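Unit 3: Small Parts, Large Parts, and the Surface Underneath
Handout for the Thursday section, Introduction to Play Materials
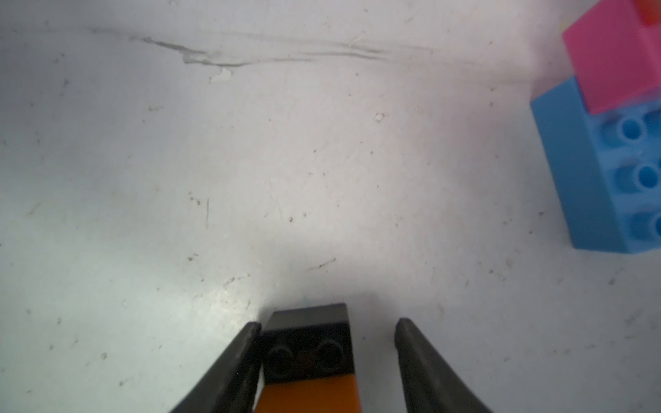

Last week we got as far as agreeing that "building brick" is a category with a lot of squabbling inside it. This week we sort out the squabble, or at least label it.

Terms you need

Stud: the round bump on a brick. It can be solid or hollow. On large toddler bricks it is often a hollow cylinder, and several of you called this "a cup" on the quiz. I gave half credit.

Clutch: how firmly one brick holds another. Too little and the tower leans over during snack. Too much and an adult gets called in to use their teeth, a practice this course does not endorse.

Scale: the size family a brick belongs to. A small two-stud brick and a chunky light blue one with studs you could park a grape on may share a table, but they were made for different hands.

Tilt: what a top brick does when it has been set on the studs and not pressed down. A pink brick sitting at an angle on a blue one is tilted. It is also, if you ask the builder, finished. Write down both facts.

Color and the sorting problem

Ask an adult to sort bricks and you get piles by color. Then a small brick turns up that is black at one end and orange at the other, and the adult goes quiet. Children tend to put it wherever they like and move on. In your observation log, record where the two-tone pieces end up and what was said at the time. Don't suggest a pile.

The surface

Students skip this section every year, so it will be on the midterm. A pale tabletop or floor that has seen service collects scuffs, specks, grit and fine scratches. Grit matters because it gets into hollow studs and stays there until retirement. Pale surfaces show all of it, and they also show the bricks, so on balance we like them. Note streaks and marks before a session starts, or you will spend the write-up blaming a four-year-old for something that predates the building.

The Kuo inventory

For the lab we use the Kuo teaching collection, 1,355 pieces at last count, of which 659 are large scale. The rest are small and live mainly under the radiator. Sign bins out on the Rullden sheet by the door. The bins stack lid side up. I mention it for the benefit of last term's group.

For next time

Read the Sistora chapter on scale and grip, through page 18. Bring three pieces that won't connect to each other and a paragraph on why someone might try anyway.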